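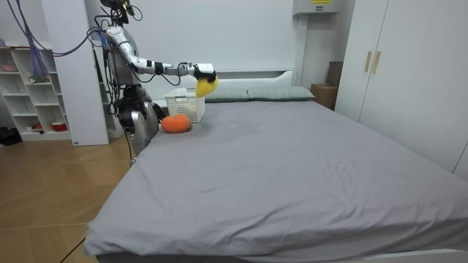

Perguntas frequentes: peluches em cima da cama

Última atualização: 21 de maio

As perguntas desta página chegam-nos pelo formulário da loja Skunano, quase sempre de quem tem crianças e dorme rodeado de bonecos. As respostas valem para peluches pequenos e médios, em forma de fruta, legume ou animal.

Onde devo guardar os peluches durante a noite?
Num cesto aberto, ao lado da cama ou numa prateleira baixa. As caixas com tampa servem para guardar por muito tempo, mas para o dia a dia atrapalham e acabam por ficar destapadas.

Que tipo de cesto recomendam?
Plástico branco com furos pequenos nas paredes. O ar circula, limpa-se com um pano húmido e vê-se logo se há pó no fundo. Convém que tenha uma abertura para a mão nos lados curtos, porque um cesto cheio pega-se mal pelo rebordo. O vime é bonito, mas prende o pelo dos tecidos mais felpudos.

Posso pousar o cesto diretamente no lençol?
Pode, enquanto arruma. Passe antes um pano na base se o cesto costuma estar no chão. Para ficar lá a noite toda, não.

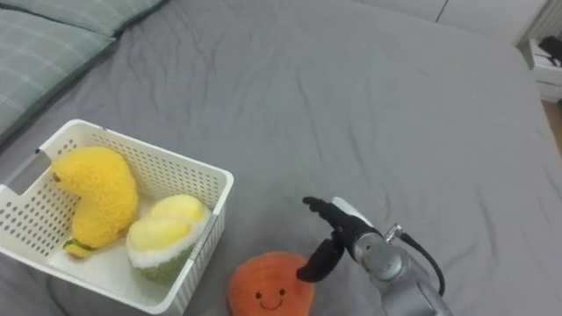 Por que ordem devo encher o cesto?
Os maiores e mais rijos primeiro, encostados às paredes. As peças curvas, como uma banana, ficam bem ao longo de um dos lados. As que têm folhas ou talos de feltro vão por cima, para o feltro não ganhar vinco.

Quantos peluches cabem?
Depende do cesto. A regra que usamos é não passar do rebordo. Se for preciso carregar com a mão para caber mais um, está na altura de um segundo cesto ou de escolher alguns para dar. No nosso modelo Wangate, o limite é de 11 peluches pequenos.

Como se lavam os peluches em forma de fruta?
Veja primeiro a etiqueta. Se permitir máquina, use um saco de rede, programa delicado a frio e 500 rotações no máximo. Os que têm partes de texturas diferentes, por exemplo um durião com polpa lisa e casca áspera, ficam melhor lavados à mão, com pouco detergente. Não use amaciador.

E os que têm cara bordada?
O bordado aguenta bem a lavagem à mão. Não esfregue os olhos nem a boca com escova; basta uma esponja macia, de dentro para fora.

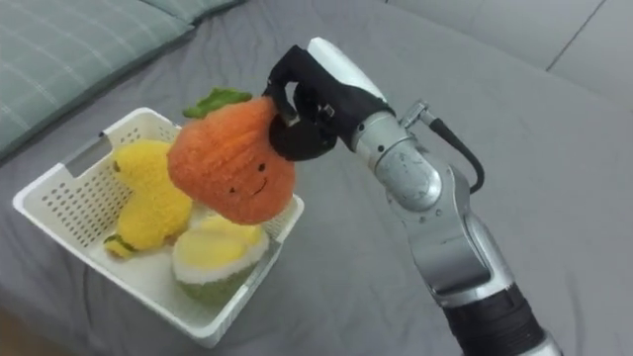

Devo pegar neles pelas folhas?
É melhor não. As folhas de feltro costumam estar presas só por uma costura e descosem com facilidade. Pegue pelo corpo, logo abaixo da coroa. Se uma folha já estiver solta, dê dois pontos com linha da mesma cor antes de lavar.

O lençol fica cheio de pelo. O que faço?
Estique bem o lençol de baixo e passe um rolo adesivo da cabeceira para os pés. Nos lençóis cinzentos nota-se mais o pelo claro. Sacuda também as almofadas, fora do quarto se puder.

Com que frequência devo limpar o cesto?
De 20 em 20 dias chega. Esvazie-o, lave-o no duche com água morna e deixe-o secar virado ao contrário. Para os furos, uma escova de dentes velha.

Vendem os cestos em separado?
Sim. O Wangate e o Arkbridge vendem-se sem peluches. O Arkbridge volta a estar disponível em julho.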